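Cinuler opens second tile workshop in Etby, with evening courses for beginners

ETBY, February — Cinuler, the maker of hand-glazed ceramic tiles, is opening a second workshop in the old Katene dairy building in Etby. The new workshop will produce tiles for kitchens, bathrooms and shop floors, and it will also be open to people from the town who want to learn the craft.

The building has stood without a tenant for 3 years. Cinuler has repaired the roof, put new windows on the north side and kept the original dairy floor in the entrance hall. Two kilns have been installed on the ground floor. When both are in use, the workshop can fire 2000 tiles in a week. 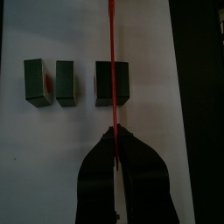 The first product from Etby will be the Wemness series, a group of wall tiles in soft colors with a slightly uneven surface. Every tile is glazed by hand, and for this reason small differences of tone between one tile and the next are normal. Customers are advised to order all tiles for a room at the same time.

"We have looked for a long time for a place with good light and enough space for drying," said Timo Hagedorn, managing director of Cinuler. "Drying is the slow part of our work, and in our first workshop we were always moving the racks from one corner to the other. In Etby we can leave them where they are."
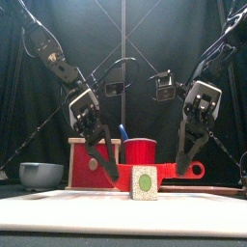

Evening courses begin at 6 p.m. and last 90 minutes. Participants learn how to cut, glaze and set a small panel, which they can take home after firing. Clay, glaze and tools are included in the price. No experience is necessary, but old clothes are recommended — the glaze does not always wash out.

Broken and second-choice tiles will be sold by weight from the shop beside the entrance. Architects and builders can ask for samples of the Wemness series at the same counter or by mail.

Press contact: Cinuler, Press Office, Katene Building, Etby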